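Middle grade / children's historical – what are we reading?

Started by tidewrack_reader, October 3, 2022

tidewrack_reader wrote:
Right, I have to talk about this before I burst. I finished The Salt Ledger last night (Wulan Ismail, published by Brala) and I think it's the best children's historical novel I've read in years. It's aimed at 9 to 12s but please don't let that put you off, I'm 58 and I read the last hundred pages standing up in the kitchen.

Quick summary with no spoilers past chapter three: it's set in a made-up port town called Erbridge just after the war. Nadia is eleven, her older brother has gone to sea, and she gets a Saturday job sweeping out a shipping office. She finds a ledger where somebody has been writing tiny messages in the margins for years, in between the weights and prices. That's the hook, and it's a cracker, but what I loved was all the ordinary stuff around it – the walk to school, the boarding house dinners, the aunt who won't talk about home and then one night talks about nothing else.

Has anyone else got to it yet?

marrowfat wrote:
Yes!! Read it aloud to my two over a fortnight. The younger one made me stop and go back to the first margin message because she was sure she'd worked it out (she hadn't, but her version was very good). The Ramadan chapters were their favourite. Nadia trying to keep her fast on the day of the school sports and not telling a soul, and then the caretaker's wife quietly handing her a parcel at sunset. I had to pass the book over and let the eldest finish the page.

Jotter106 wrote:
I'll be the grump then. I liked it, I didn't love it. The first half is lovely and slow and I was completely happy, and then the ledger plot wakes up and everything happens in three chapters. The business with the harbour master felt as if it had come out of a different book. And I never believed Nadia would hand the ledger back.

tidewrack_reader wrote:
Jotter, I can see that about the pace, it does go off like a rocket. But I did believe the handing back! Look at chapter nine again, where she returns the library book she's desperate to keep. I thought the whole ending was sitting there in that one page.

I reread chapter nine this morning on the strength of your post, so thank you for that (I should have been doing several other things).
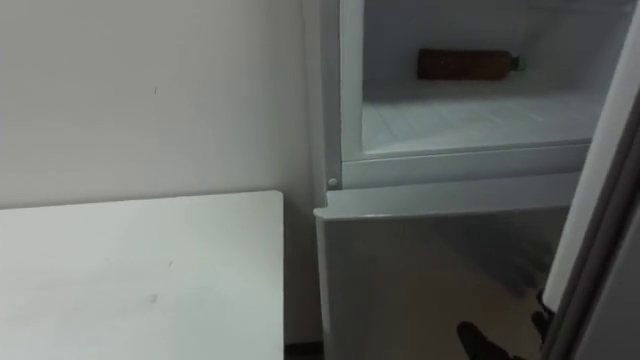
And the other thing in chapter nine is that the librarian never makes a speech. She stamps the book, says "back already?" and puts the next one on the counter. So many children's books would have given her a page and a half about the power of reading. Ismail gives her two words and a rubber stamp and I was in bits.

pell_and_co wrote:
School librarian here, adding a data point. We've got 3 copies and I haven't seen any of them on the shelf since they went out. The ones borrowing it aren't only my usual historical readers either, I've had a couple of lads who normally only want football books. I think it's the code. Children will forgive any amount of boarding house dinner if there's a code.

Jotter106 wrote:
Fine, I went and looked at chapter nine. I'll give you the library book. I won't give you the harbour master.

marrowfat wrote:
Nobody is defending the harbour master, Jotter, I think you're safe there.

quietly_octavo wrote:
I'm defending him! I thought he was brilliant. He's the only grown-up in the book who is wrong for a reason you can understand. He thinks he's protecting the town. If you take him out then Nadia has nothing to push against except the weather.

Has anyone read her first one, Vargate? It's for slightly older readers and a good bit sadder. Same sort of town, a generation earlier, and there's a girl in it called Sal who I'm nearly certain is the boarding house landlady in The Salt Ledger. The ages would work and they've both got the thing about never sitting with their back to a door.

tidewrack_reader wrote:
WHAT. No, I haven't read it and now I've got to. Is it still in print?

quietly_octavo wrote:
The paperback is, I think. Mine's an old hardback with a horrible cover that makes it look like a ghost story. The print run was only 3000 so they don't turn up second-hand very often, but I've seen it in charity shops twice.

pell_and_co wrote:
Octavo, I'd never made that connection with the landlady and I've read both. Going home to check the door thing. I'd want a bit of warning on Vargate for the younger end, by the way. There's a death part way through that isn't softened at all. I wouldn't keep it from a keen twelve-year-old but I'd want to have read it first.

marrowfat wrote:
Thanks, that's useful, mine are nine and eleven so we'll leave it a while. I've ordered one for myself though.

tidewrack_reader wrote:
Shall we do Vargate as a group read, then? I'd suggest December, which gives everybody time to track one down. No schedule, just a thread we all pile into when we've finished. I've cleared myself a proper reading place for the winter, so I've no excuse!
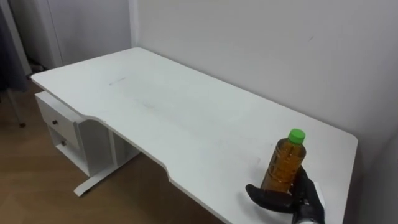
The desk, ready for December

Jotter106 wrote:
I'm in. I reserve the right to complain about it.

quietly_octavo wrote:
It would be a poor sort of thread if you didn't. I'm in too, happy to reread. Could we please have spoilers marked by chapter this time? The last group read gave away the ending in the second post and I'm still cross.

pell_and_co wrote:
Seconded on the spoilers. Also, for anyone doing The Salt Ledger with a class: get them to write their own margin messages in an old exercise book and swap. Mine went on with it for weeks and I still find them tucked into the atlases.

marrowfat wrote:
Oh, I'm stealing that for the half-term holiday. Count me in for December as well. Tidewrack, will you start the thread or shall I?

tidewrack_reader wrote:
I'll do it! Chapter numbers at the top of every post, Octavo, I promise. And if anyone spots a cheap Vargate in the meantime, shout, my library hasn't got one.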